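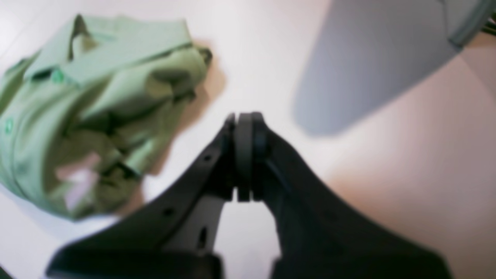

Looking after cycling kit at home

Kiter Wheelers, November 13, 2020

Most of the kit that comes back to the club box for repair has been spoilt in the wash and not on the road. These tips were put together by Refugio Ledesma, who looks after the box, and they cover what most riders own.

Before washing

Empty the back pockets. Gel wrappers are the usual culprit, and one half-finished gel will stick a whole load together. Close all zips to the top so the teeth don't catch on the mesh, and fasten any velcro on gloves and overshoes. Turn shorts inside out so that the pad gets properly rinsed.

If you can't wash kit straight after a ride, hang it over the bath. Leaving it in a bag overnight sets the smell, and after a few times it will not come out.

Washing

Use a cool wash at 30 degrees with a small amount of liquid detergent. Leave out fabric softener altogether – it coats the fibres and the cloth stops drawing sweat away. Jerseys and shorts can go in with ordinary T-shirts, but keep them away from towels and jeans.

Chain oil needs treating first. Put a little washing-up liquid on the mark, rub it in with a thumb, leave it for ten minutes and rinse with warm water. Old marks may need 2 goes.

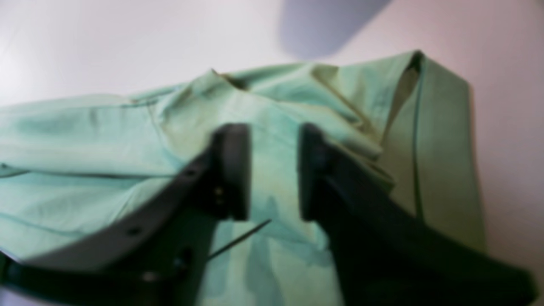 Light colours show up oil and road dirt soonest, so check them before they go in the machine.

Waterproof jackets

Wash these on their own with a soap made for waterproofs. Run the machine empty beforehand if you normally use powder, and wipe out the drawer. When rain stops beading on the shoulders, wash the jacket again and reproof it. A 200 ml bottle of Kumatach does one heavy jacket or a couple of thin ones.

Drying

Dry everything on a line or an airer, out of strong sun. Radiators are hard on elastic and the grippers at the leg will go slack within a season. Shorts take longest, so peg them by the hem with the pad facing outwards. 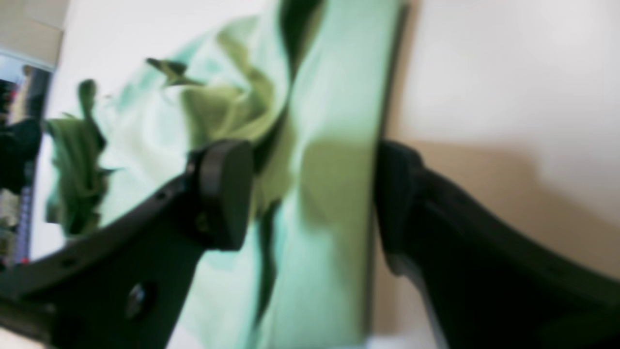
Small repairs

A pulled thread should be eased back through with a blunt needle, never cut. For a split seam use polyester thread and a zigzag stitch, as a straight stitch will snap the first time the cloth stretches. Mendoza thread from the market stall on Cokley Road is fine for this.

Loose polo buttons can be sewn on with ordinary cotton. Leave a little slack under the button and wind the thread round it a few times before tying off.

Storing winter kit

Thermal tights and heavy jackets can be put away in June. Wash them first, even if they were only worn once, and fold them loosely on a shelf. Moths go for merino base layers, so keep those in a sealed bag.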